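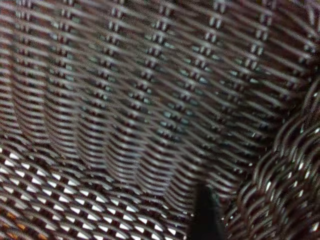
Dark brown wicker, close in. Dust loves every one of those crossings.

Basket Care, and Whether to Wait for a Robot to Do It

Every winter the same mail comes in. Somebody has read about the Steko arm or the Plulley home helper and wants to know if it's worth putting off the boring jobs for a year or two. My answer for baskets is no. Get a brush.

I've looked at a fair number of these machines by now. The Plongate sales sheet promises 1,000 lifts without a drop, and I'm willing to believe it. A lift isn't a chore, though. Cleaning a basket means holding it by something that won't bend, turning it over, getting into the corners and knowing when to stop. My niece could do all that at six, with complaints.

Where a gripper has its work cut out

Glossy weave throws back little glints all over, and an open lattice lets the light straight through. I find it hard enough to tell the near side from the far side with my nose in the thing. A rim that curls over gives a finger plenty to catch on. Ask any seller to show you a woven basket being picked up, turned and set down again, at normal speed, with no cuts in the film. I asked three and got a brochure.

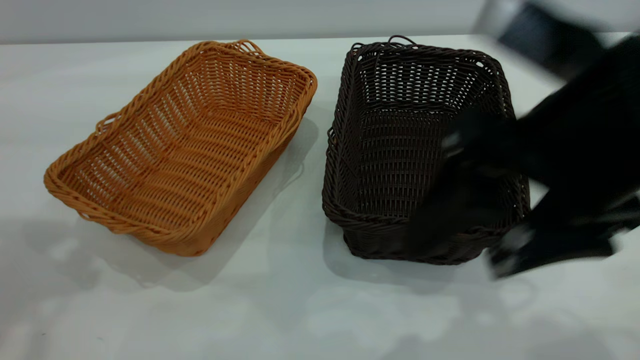 Orange and dark brown baskets, both with looped handles, and a black gripper at the brown one.

Plastic rattan, the two-handed way

Empty it and knock it upside down over the trash can.
Brush along the weave first, then across. An old soft toothbrush does the braid on the rim.
Wash in lukewarm water with a squirt of dish soap. Leave it 10 minutes if it's been living in the kitchen.
Rinse from the outside in, so the grit goes back out the way it came.
Stand it on end to dry, away from the radiator. Plastic weave goes wavy with heat and stays that way.
Loop handles get grubby underneath. Wipe them separately.

Real willow or cane shouldn't be soaked. A damp cloth is plenty, and let it dry in the shade.

Dark baskets hide dirt and show dust. Light ones do the reverse. If you're buying for a bathroom, go light and you'll know when it needs doing.

On price

The Chow counter unit was quoted to me at $1,906 before the stand. I'll look at the new one in February and report back if it can get a basket clean, rim included. The brush I use is from the hardware store and is on its fourth year.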